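Home | Reviews | Science at Home | Books | Archive

Pendlow Pendulum Kit: a small box with a lot of physics in it

September – by the Kimirura reviews desk
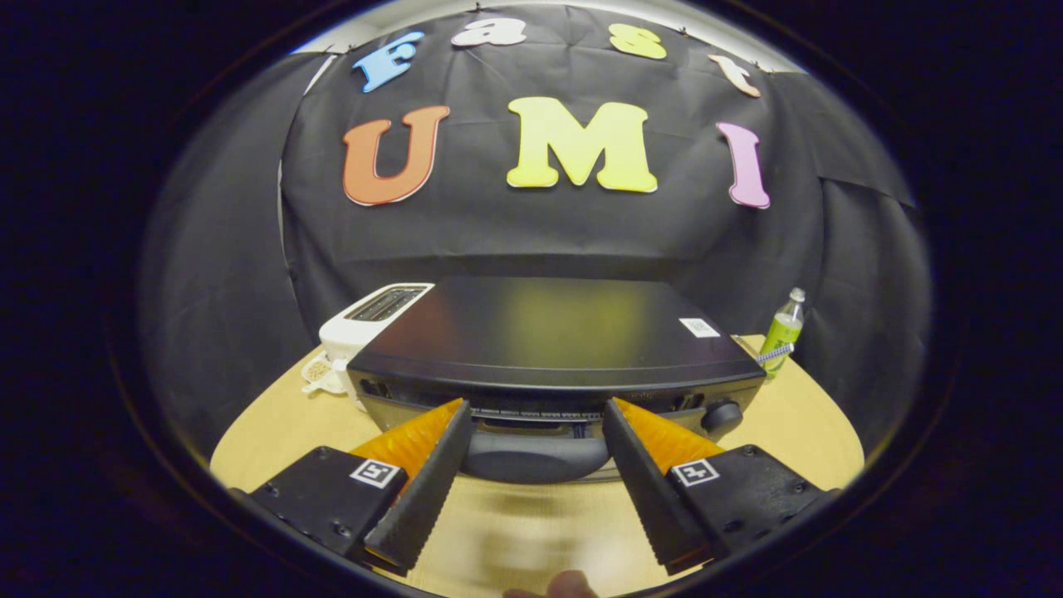
I have wanted a decent home pendulum kit for years, and the Pendlow is the first one that made me forget dinner. You get a clamp, 2 steel bobs, 20 feet of cord and a light gate that plugs into a laptop. Timing a swing to the thousandth of a second at your own kitchen table is a thrill! The one thing the gate needs is a dark, plain background, and black fabric hung up behind the swing does it nicely, soft folds and all. Colored foam letters look cheerful against black cloth, by the way, so a kid presenting results can have a proper title up there too.

Setup took me 20 minutes, most of it spent leveling the clamp. After that I ran the same swing at four different lengths, plotted the square of the period against length, and got a line so straight I laughed out loud. My value for gravity came out within 2 percent of the textbook one (and I was being sloppy with the ruler).

The manual is good on the why – there's a lovely chapter on small angles – but thin on the software, which crashed on me twice. The older Czarnecka kit has nicer bobs and a heavier base, though no light gate, and I wouldn't go back to a stopwatch now.

Next I'm trying the coupled swings on page 6.

Previous | Next | Back to Reviews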